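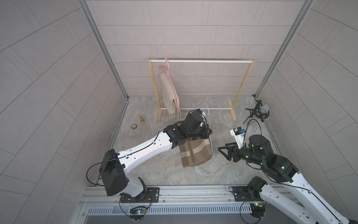 Folding is learned slowly, and most of us were taught it badly or never taught it at all, as Mirjam Schwaiger put it when the plans for this study were first circulated at Hedanard. She asked that the call be addressed to people who do the household linen every week and have their own way of doing it, as well as to those with training in hotels, hospitals or laundries. Her request has been adopted.

CALL FOR PARTICIPANTS
Folding, Hanging and Storing Household Textiles
Hedanard Institute for Domestic Work, Uvholm

The Institute invites applications from adults wishing to take part in a study of how towels, blankets and similar items are handled in the home. The study concerns ordinary work: laying a blanket out on the floor, bringing its edges together, placing a towel over a hanger, and returning each item to a rack or shelf.

A total of 14 participants will be selected. Each will attend 3 sessions at the Institute's rooms in Uvholm during January. Sessions last half a day and include a rest break. Participants will be asked to handle the textiles provided, to describe their own habits in a short interview, and to comment on the folding methods of others.

Towels and blankets have been chosen because they behave differently in the hand. A knitted or felted towel tends to bunch at the lower edge when hung, and the person hanging it must decide whether to correct this or leave it.
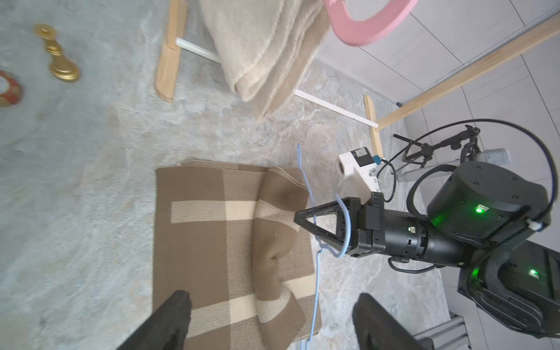 A plaid blanket offers lines that many people use as a guide, matching stripe to stripe before making the second fold. Others ignore the pattern entirely and work from the corners. Both approaches are of interest to the study, and applicants need not consider themselves skilled.

Eligibility
Applicants must be at least 18 years of age.
Applicants must be able to kneel or sit at floor level for short periods. A chair and a raised surface can be arranged on request.
Applicants must be comfortable being interviewed in English.
Persons with a known allergy to wool or to laundry detergent should state this in the application.

Compensation
Participants who complete all sessions will receive a payment of 500 dollars. Those who withdraw early will be paid for the sessions attended. Travel by public transportation within the Bilport area will be reimbursed on presentation of receipts.

Confidentiality
Interview notes will be stored under a participant number. Names will not appear in any report. Participants may ask for their interview to be removed at any time before publication.

How to apply
Applications should include a letter of no more than one page describing the applicant's usual practice with household linen, together with a telephone number and a list of dates in January on which the applicant is unavailable. No photographs or references are required.

Letters should be addressed to Henrike Brinkmann, Study Office, Room 161, Magnusson Building, Hedanard Institute for Domestic Work, Uvholm. Applications must be received by 31 December 2020. Applicants will be informed of the outcome by mail.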